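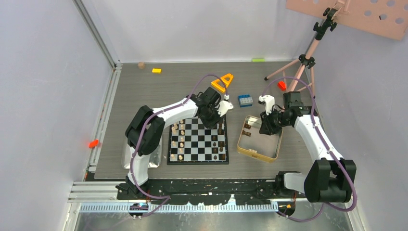
Mestovthorpe Shared Workshop, Office of the Secretary

Minutes of the April Meeting, Chess Table Build Group

Held in the upper room of the Mestovthorpe Shared Workshop. The meeting was called to order at 7 p.m. by the Chair. A quorum was present. Apologies were received from the member responsible for purchasing, who had sent a written report.

Item 1. Minutes of the previous meeting

The minutes were taken as read. One correction was requested under the item on power: the word "replaced" should read "relocated" where it refers to the supply for the right arm. With that change the minutes were approved.

Item 2. Matters arising

The label for the main power switch has been printed and attached. The request to keep the table in its present position through the summer has been granted by the workshop, on the condition that the walkway remain clear at all times. The question of a lockable cover was carried forward again. The Chair asked that it not be carried forward a further time without a drawing.

Item 3. Report on the frame and table

The member responsible for the frame reported that the aluminum profiles had been checked for square and the corner fasteners tightened. The wood-grain top sits level from side to side. A slight rock from front to back was traced to a foot on the workshop floor and has been corrected with a shim.

The black beam along the near edge was discussed at some length. It lies between the bases of both arms and its surface is scuffed and worn. The member responsible for the frame considers the wear to be a matter of appearance and does not propose to replace the beam. Another member asked whether the chipped areas might catch on a sleeve or a cable. It was agreed that they be filed smooth and touched up with paint at the next work session, with both arms powered down and the bases left in place.

Regarding the side and back panels, the group was satisfied with the pale finish. A proposal to hang the workshop's safety notice on the back panel was declined, on the ground that the overhead camera software has been tuned against a plain background. The notice will be posted at the door.

Item 4. Report on the arms and wiring

Both arms now run under the Raretti controller, version as issued by the project. The old control script has been removed from the bench computer and a copy placed in the shared folder.

The purple cables were the chief subject of this report. Each is led along its arm and past the elbow, with slack left at the wrist so that the gripper may turn. Members who had operated the arms said that the loop at the wrist is generous and could be shortened. The member responsible for wiring objected, stating that a shorter loop had pulled at the connector during the winter trials and that a replacement connector is tedious to fit. After discussion it was resolved that the loops remain as they are for the present and that a soft tie be tried on the left arm only. The result is to be reported at the next meeting.

The member responsible for wiring further reported that the joint calibration on the right arm drifts after a long session. A restart restores it. The cause has not been found. Operators are asked to write down the time at which they first notice the drift, together with the joint concerned, in the logbook kept at the bench. Entries such as "arm off again" are of no use and should be avoided.

The toothed rack at the near edge was cleaned. No grease is to be applied to it by anyone until the member responsible for the frame has settled on a type.

Item 5. Report on piece handling

The group reviewed progress toward the agreed task, in which the arms are to pick up chess pieces, set them out on the board, and place captured pieces in the tan box to the right of it.

Pawns remain the most dependable piece to grip. Their round heads center themselves between the fingers when the approach is straight. The taller pieces are less forgiving, and a tall piece that is touched low on the stem is likely to tip and take its neighbor with it. Two remedies were put forward. The first is to raise the grip height for all tall pieces. The second is to approach on the diagonal, which keeps the fingers away from the adjoining squares. The Chair ruled that these be tested separately, so that any improvement can be credited to one or the other.

The handling of pieces lying on their sides was also raised. The present program assumes that every piece is standing and stops when it finds one that is not. Several members felt that the operator should set fallen pieces upright by hand and resume. Others held that recovering a fallen piece is the more interesting problem and the one most likely to draw new members to the build. No vote was taken. It was agreed that a fallen piece be treated as a stop condition for the public demonstration and as an open task for work sessions. 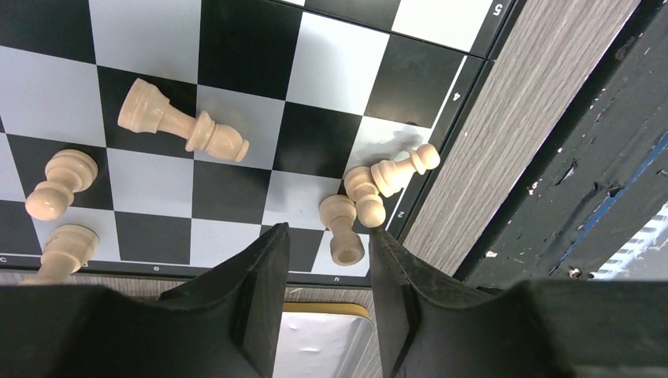
Wrist camera view of the board, with standing and fallen pieces.

A member reported on the recognition software. The numerals and letters printed on the board's border had been considered as reference marks for finding the squares. They are small, and a gripper finger frequently covers the one that is needed. The software will instead use the corners of the board. The seam across the board had confused an earlier version, which took it for an outer edge, and a correction has been made for this.

Reflections from the dark squares continue to give false readings under the ceiling lights. The member will try a diffuser and asked that others not adjust the lights near the table without making a note of it.

It was further reported that placing pieces in the box is acceptable so long as the box has not been moved. The program has no means of locating it. The proposal to fix the box to the tabletop with screws was not supported. Removable pads will be used.

Item 6. Gripper fingers

The ridged surface of the present fingers was judged satisfactory on the wooden pieces. A set of softer finger covers made by a member using the workshop's printer was passed around. They hold well but add thickness, and thickness is the difficulty where pieces stand close together.

Puvmont has offered to supply a flexible sheet material from which covers could be cut. The member responsible for purchasing recommended in the written report that the offer be accepted, at a cost of $94 including delivery. One member thought the sum high for a material not yet tried, and asked whether a sample might be had first. The Chair noted that a sample had been requested in February and had not arrived. The motion to purchase was put and carried, with one abstention.

Item 7. Safety and operating rules

The following rules were read, amended, and adopted. They replace the sheet now taped inside the bench drawer.

No person is to reach over the table while either arm is powered. The operator is to announce "arms live" before enabling power and wait for an answer from anyone at the bench.

A second person must be in the room whenever the arms are in motion.

An operating session is limited to 30 minutes, after which both arms are to be parked and powered down before another operator takes over.

Tools, drinks, and phones are to be kept off the tabletop. The colored blocks used for the sorting exercises may remain at the far side.

The tripod stand at the far right corner is not to be moved or used as a handhold.

A proposal to require safety glasses was discussed. It was adopted for work on the wiring and the frame, and left to the judgment of the operator at other times.

Item 8. Public demonstration

The workshop has invited the group to show the table at its open evening. The Mollah hall was offered as an alternative site, with better seating and parking. The member responsible for the frame advised strongly against moving the table, as the whole calibration would have to be repeated on arrival. The group agreed to decline the Mollah hall with thanks and to remain in the workshop.

The demonstration will consist of three moves played by the arms, followed by the removal of a captured piece to the box. A full game will not be attempted. Members were reminded to describe the project to visitors as a work in progress and to refer questions about membership to the front desk.

A rehearsal will be held before the open evening. Any member who wishes to operate the arms on the night must attend it.

Item 9. Other business

The logbook is nearly full and a new one will be bought from petty funds.

A member asked that the bench vacuum be emptied after use. So noted.

A member inquired whether the build files may be shared with a similar group at another workshop. There was no objection to sharing the frame drawings. The controller settings are to be withheld until the drift on the right arm has been explained.

Action items

Frame: file and paint the chipped areas of the beam; choose a grease for the rack.
Wiring: fit a soft tie to the left arm cable and report.
Piece handling: test raised grip height and diagonal approach in separate sessions; obtain pads for the box.
Recognition: try a diffuser.
Purchasing: place the order with Puvmont; buy a logbook.
Secretary: reply to the Mollah hall; print and post the new rules.
Chair: obtain a drawing for the lockable cover.

Next meeting

The group will meet again in three weeks in the same room. Items for the agenda should reach the Secretary in advance and in writing.

The meeting was adjourned at 8:50 p.m.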